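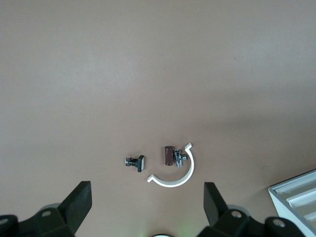
Small parts on a sorting table, including a black push-button switch and a white curved plastic clip.

Zulcombe parts library opens its small components counter to the public

2022-01-07

ZULCOMBE: The Skirnach Parts Library has opened a counter for small salvaged components, giving home repairers a place to find the switches, clips and fittings that are often the only thing wrong with a household item.

The counter is at the rear of the library's Dalisay Street premises, behind the tool lending desk. It holds parts removed from appliances, lamps, toys, radios and garden equipment that could not be repaired as whole items. Until December, these parts were kept in mixed tubs and were available only to people attending a repair session. They have now been sorted into 321 labelled drawers and can be searched by anyone who comes in during opening hours.

Skirnach began taking in broken household goods for repair and reuse four years ago. Items that can be fixed are returned to their owners or sold in the front shop. Items that cannot be fixed are stripped, and parts in reasonable condition are kept.

"People arrive with a kettle, a torch or a desk fan and the fault is one small piece," a Skirnach spokesperson said. "The manufacturer may not sell that piece, or may sell it only as part of a larger assembly. We had plenty of those pieces in the building and no sensible way of finding them."

How the parts are sorted

Parts are tipped out in small lots onto a plain, light-coloured table and separated by hand. A typical lot is a mixture. A push-button switch with metal pins may turn up beside a moulded plastic clip and a small metal fitting, with nothing to show which appliance any of them came from.

Sorters work from a short printed guide. Electrical parts are separated first, then plastic fasteners and clips, then metal fittings. Parts that cannot be identified go to a tray marked "Query" and are looked at again at the end of each month. Anything cracked, badly corroded or missing a terminal is taken out and sent for recycling by material.

Switches are grouped by the way they operate (push, rocker, slide or rotary) and then by body size. Clips are grouped by shape, with curved clips kept apart from flat ones. Fittings are grouped by the diameter of the opening and by whether they are threaded.

Drawer labels were supplied by Satex, a Zulcombe printing and signage business, which also produced the index sheets hanging at each end of the counter. Each label carries a drawer number, a plain description and an outline drawing at actual size, so that visitors can hold an old part against the drawing and compare the two.

Using the counter

Visitors are asked to bring the broken part with them where possible. If the part is lost, the item it belongs to will usually be enough. Large appliances should be left at home. A clear photograph of the space where the part fits, with a ruler in the picture, can be used instead.

There is no charge to search the drawers. Most parts cost 60 cents each. Switches, motors and metal fittings are priced individually and marked on the drawer. Members of the tool library may take up to three clips or fasteners per visit at no cost.

Parts may be returned within two weeks if they do not fit, provided they have not been cut, glued or soldered.

Skirnach does not test every component before it goes into a drawer. Switches are checked for continuity on request, while the visitor waits. Parts that have come from gas appliances, smoke alarms or medical equipment are not kept. Mains-powered items repaired with salvaged parts should be inspected by a licensed electrician before they are used again, and staff at the counter are not able to give advice on fixed household wiring.

Early demand

The counter ran on a trial basis through December. In that time 81 people used it, and 46 left with a part that matched what they were looking for. The most requested items were battery compartment springs, lamp switches and the plastic clips that hold covers and hoses in place. Requests that could not be met were written in a book at the counter, and the list will be used to decide which items are stripped next.

"We expected people to ask for motors and power supplies," the spokesperson said. "Mostly they asked for clips. We have changed the layout so the clips are at the front and at a height that suits someone sitting down."

A second bank of drawers is planned for screws, washers and knobs once sorting has been finished. These are still held in tubs and may be searched at the table on request.

Donations

Skirnach accepts small broken appliances and loose parts from households. Donations can be left at the Dalisay Street side door during opening hours. Batteries must be removed first and placed in the separate bin provided. Loose parts should be in a jar, tin or sealed bag. Donors who know what a part came from are asked to write it on a slip of paper and put it in with the part.

The library is not able to accept televisions, refrigerators, microwave ovens or anything containing fuel or oil. Residents should use the Zulcombe transfer station for these items.

Sorting sessions are held in the evening twice a month and are open to anyone aged 14 and over. No technical knowledge is needed. Magnifiers, tweezers and gloves are supplied, and new sorters are paired with someone who has done it before. Places are limited by the size of the table, so bookings should be made at the tool lending desk.

About the Skirnach Parts Library

The Skirnach Parts Library is a not-for-profit organisation based in Zulcombe. It operates a tool lending service, a repair workshop and a shop selling repaired household goods. Income from the shop and counter goes towards rent and workshop equipment.

Media enquiries: Skirnach Parts Library, Dalisay Street, Zulcombe. Interviews and visits to the counter can be arranged through the front desk.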